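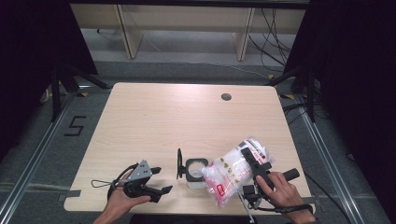 Call for Readers and Contributors: The Teresgate Press Watch

The Teresgate Press Watch is looking for people who read the news closely and sometimes find themselves muttering at it over breakfast. If you have ever put down a newspaper and wondered why one side of a foreign conflict got four paragraphs and the other got a line near the bottom, we would love to hear from you.

We are a small nonprofit that studies how regional papers and radio stations cover wars, elections abroad and the protests that follow them at home. Our last report looked at how headlines about demonstrations changed between the morning and evening editions, and it led to more friendly (and a few less friendly) letters from editors than we ever expected. The next one will be bigger, and we need help with it.

We are looking for 120 volunteer readers. Each reader gets a packet of articles every week, and answers a short set of questions on each one: who is quoted, who is named, which words are used for the people in the street, and where in the story the other view turns up. Plan on 3 hours a week, at whatever time suits you, from your own kitchen table if you like. You don't need a degree or any background in journalism. Retired teachers, students, night-shift nurses and bus drivers have all read for us, and they were wonderful at it.

We also have two paid positions for packet editors, who choose the articles, strip out the bylines and answer questions from readers. These are part-time and based in our office in the Foston Building, two flights up from the Prostwood Street entrance. Some newsroom or library experience would be a real plus, and so would a second language – we are short on Arabic, Spanish and Thai at the moment.

Please know that we welcome readers of every political leaning, and we mean that sincerely. Every article is read by people who disagree with each other, and the study is much poorer without that. All we ask is that you answer the questions in front of you and save the arguing for our monthly get-together, where there is plenty of it, along with soup.

Volunteer readers receive a $100 thank-you payment when the project wraps up in September, paid for by the Koyama Fund. Training is one evening, online or in person.

To apply, send us a few lines about yourself and the news you usually read, marked for the attention of Oranuch Boonyarit, our reader coordinator. For the paid positions, please add a resume and the names of two references. You can leave it all at the office or use the contact form on this site. Oranuch answers every note herself, so do give her a few days – she'll get to you.

Posted December 23, 2024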